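The trouble with a folding score

There is a figure going around my corner of robotics this season, and I have now heard it in two talks and one very loud dinner. The Clesard policy, trained on hand-held gripper recordings of people sorting laundry, is said to fold clothes in homes it has never seen. The figure comes from 1554 recorded episodes and a test of 128 attempts. I have read the report twice, including the appendix, and I think it shows less than its title says.

I should state my interest. I spent a good part of my working life on cloth handling, mostly failing at it, and I am not a neutral reader. People who have failed at a thing tend to be hard on people who say they have done it. Keep that in mind and discount me as you like.

The method is easy to respect. A person holds a gripper with cameras mounted on it and does the chore by hand, in a real bedroom, on a real bed. The recordings become training data, and a policy learns from them which motions go with which views. You skip the cost of hauling an arm up somebody's stairs, and you get rooms as people live in them. Anyone who has trained a policy on a gray lab table and then watched it fall apart over a tablecloth knows why that matters.

A bed in one of these sessions is hard work for a vision model. There are stripes, polka dots, big cartoon lettering, and on top of all that the clothes you want the thing to find. I have no quarrel with anyone who goes looking for that kind of mess.
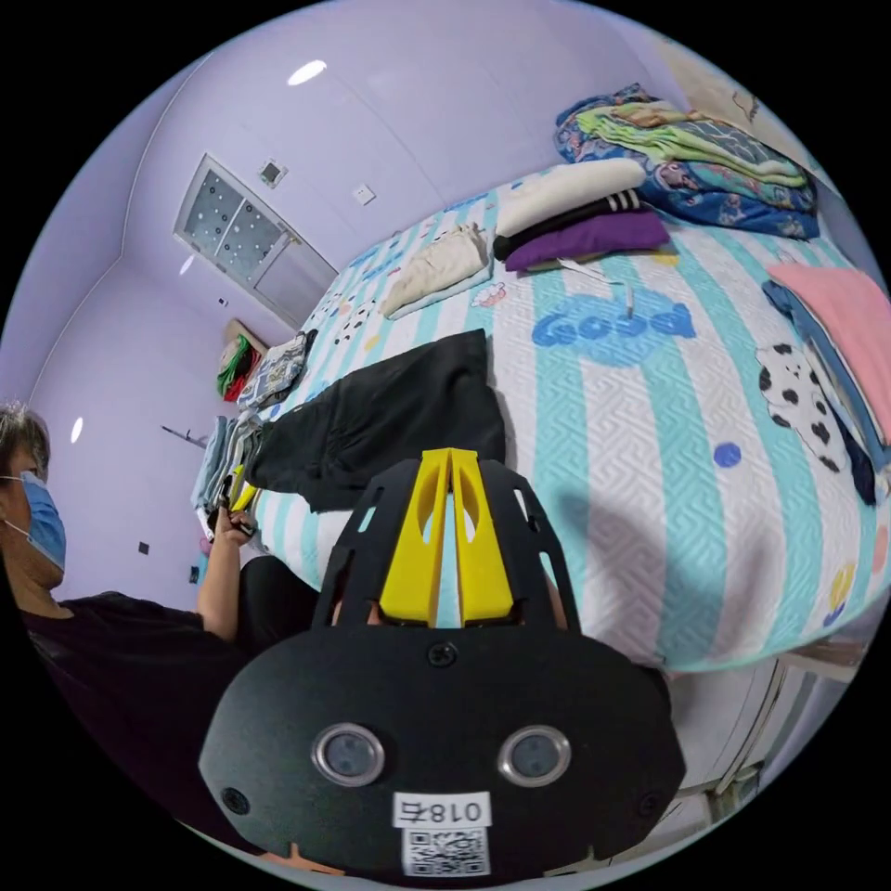 What the test measured

My quarrel starts with the word "fold." In the report, an attempt counts as a success if the garment ends up covering less than half of its starting area and stays inside a marked zone. That is a fair thing to measure. It is also satisfied by a shirt crumpled into a lump, and the authors admit as much in a footnote. They say a human reviewer threw out the obvious lumps. They don't say how many, or what "obvious" meant, or whether the reviewer knew which policy had made which lump.

Tươi Dương, who ran the cloth benchmark at Tustevano before it was shut down, once told me that a folding score without a second reviewer is a mood. I thought she was being harsh. Then I rescored a batch of our own runs one June, with the labels hidden, and our success rate dropped by 19 points. The robot had done nothing different. I had stopped rooting for it.

Then there is the word "unseen." The test homes were new, all right. There were 5 of them. But the training sessions and the test sessions were set up by the same crew, using the same instructions for how garments should be laid out before a run. A policy can learn a crew's habits as easily as it learns cloth. If the person setting up always drops the shirt collar away from the door, the policy has been handed a hint that no family is going to give it.

I would also like to hear more about the garments. Most of the failures I know of come from dark fabric. Black on black gives the camera next to nothing to work with: the edges vanish, a sleeve and a fold look alike, and the depth estimate turns to soup. The report lumps all the garments together. A table with dark items on their own line would have taken an afternoon, and I would have believed the rest of the paper more for it, whatever the numbers were.

Cameras on the gripper add their own problem, and it's an old one. The gripper is always in the view, and it hides things just when they matter most. Once the fingers come down on a piece of cloth, much of the cloth you care about is behind the hardware. The person holding the tool can lean over and look. The policy gets the black housing, the two yellow fingers and whatever fabric shows around them. 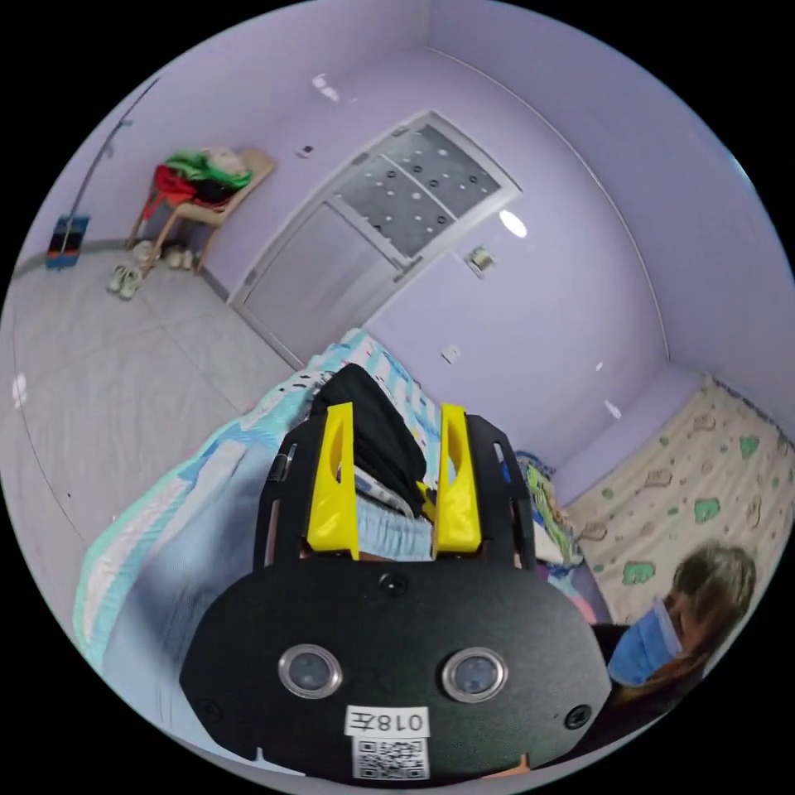
Doesn't more data fix this?

More data of the same kind will fix some of it, mainly the grasps. It won't tell the policy what is going on behind its own fingers, and it won't repair a loose definition of success.

I have heard the reply that all this is picky. The field is young, the argument goes, and a generous metric helps people see progress. I used to make that argument myself, usually in the week before a deadline. What changed my mind was the Villca episode, which a few readers will remember with a wince. Villca reported a towel result with a soft metric, three groups built on it, and two years later we found that the base policy had been pushing towels against the wall of the test bin. Take away the wall and there was no fold. Three groups' worth of students had been improving a wall.

Nothing in the new report looks that bad to me. I think the policy probably does learn something real about picking up cloth. The grasp numbers are reported separately, they hold up across the test homes, and the authors give the raw counts. If the title had said "grasping garments on cluttered beds," I would be writing a short, friendly note and going to lunch.

Grasping is a smaller claim, though, and smaller claims don't get repeated at loud dinners. I also suspect it is the more useful one. Someone building a home robot needs to know whether it can get hold of a single layer of a bunched-up T-shirt without taking the quilt along with it. That is a question these recordings are well suited to answer. A soft garment on a soft, patterned bed is about as close to the real chore as training data gets.
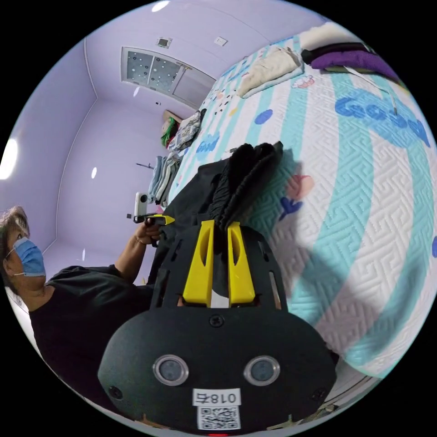
So why dress it up? Partly, I think, because folding has a clear end that a lay reader can picture, and a good grasp does not. Ralum, the group that funds a fair share of this work, asks for "household outcomes" in its application form, and "single-layer pickup" is a hard thing to type into that box. I don't blame the authors for knowing who reads their titles. I do blame the rest of us for quoting the title and skipping the footnote.

If the Clesard people want to change my mind, I can say what would do it. Have someone outside the crew lay out the garments. Score every fold twice, by people who don't know which policy they are looking at, and print how often they disagree. Put the dark clothes on their own line. Keep the lumps in, and count them as lumps.

And run the human baseline with the same gripper. It is missing from the report, and I was surprised how much I wanted it. Those two fingers are a clumsy way to fold a shirt even with a person's brain attached. If a patient adult with the tool in hand only gets a neat result most of the time, then the policy's score means something quite different, possibly something better. I would be glad to read that version. I'd even sit through the talk again.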